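Workshop tips: two-arm table clearing, simulated first

Before cutting any timber for the Rarville bench, build it in the sim and run the clearing job there. Leave 30 cm of bare counter between the bowls and the right hand's parking spot. Start with the gripper square over the dish, fingers open.
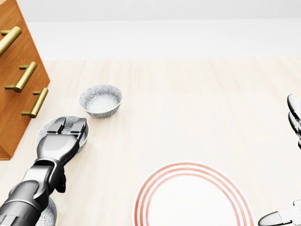 Floral set, left gripper over a dish beside the cabinet.

Swap the crockery texture every 2 runs or the vision gets lazy. We went from floral to grey speckle and lost almost a third of our grasps at first. Keep the striped plate as the fixed marker. Check the left forearm's clearance from the bottom drawer handle, and slow the wrist down near it.
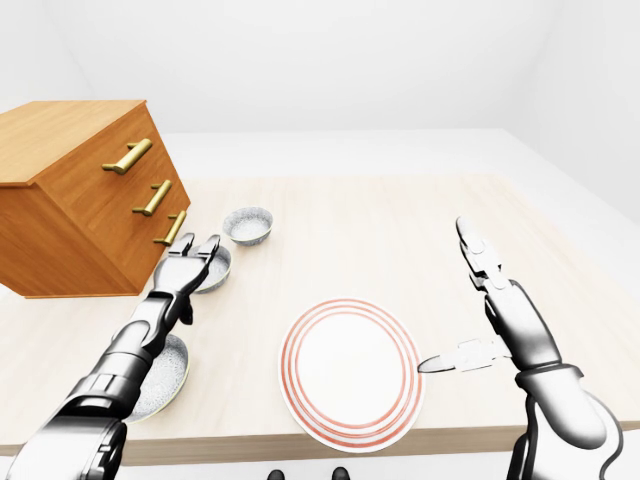 Speckled set, left hand at the second bowl, right hand raised.

Save the joint limits to the Loltent file before closing.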